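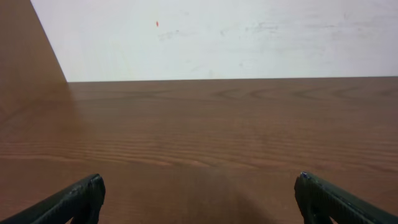 Photo: Maysoun Jaber / Sundenmont bench forum

Can an arm do the folding yet?
Posted June 5, 2022 by Maysoun Jaber

We use cookies to keep you signed in. By browsing this board you accept them.

mjaber
Trying to settle a question for our shop. Two-finger gripper, wrist camera, wood table, one cloth at a time. Pick, fold, set down. I logged 1,516 attempts since March and scored 110 of them as clean folds. A fold is clean if the edges line up and I don't have to touch it. Wiping the table is a separate test and the numbers are better. My view is that folding isn't ready for paid work.

kirow_shop
Your scoring is too strict. A rag for wiping down a lathe doesn't need lined-up edges. Count the usable ones and post that figure.

mjaber
Usable by whose rule? If a person has to check each stack, the labor is still there. I can post the full log.

tolerance_stack
Agree with the strict rule. The grain on that table also matters. Strong streaks plus a sheen will confuse a depth estimate near the surface. Try a matte mat and run it again before blaming the arm.

mjaber
Ran it on a mat with the Zirnex controller. Misses on the first grasp dropped. Second fold did not improve. Thin fabric slides out when the fingers close on one layer, and closing on two layers pulls the stack apart.

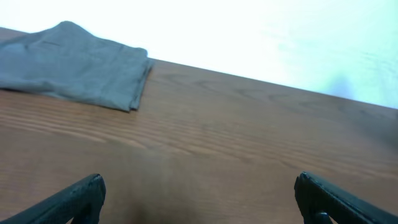 Cocco disagrees on the grasp. Closing on the folded edge is the easy case, he wrote, and the hard one is finding a corner in a pile straight out of the dryer. Until someone posts numbers for that, "household ready" means nothing.

kirow_shop
A shop doesn't have a pile out of the dryer. It has a bin of the same rag. Fix the input and the job gets a lot smaller. We did that with part loading and got up to 99 cycles between stops.

tolerance_stack
Part loading is rigid parts in a fixture. Not comparable.

kirow_shop
Comparable on cost. Nobody pays for a general answer if a fixture will do.

mjaber
I'll try a fixed tray next, same cloth, same start position. Strict score stays. Log will go in the files section when the run is done.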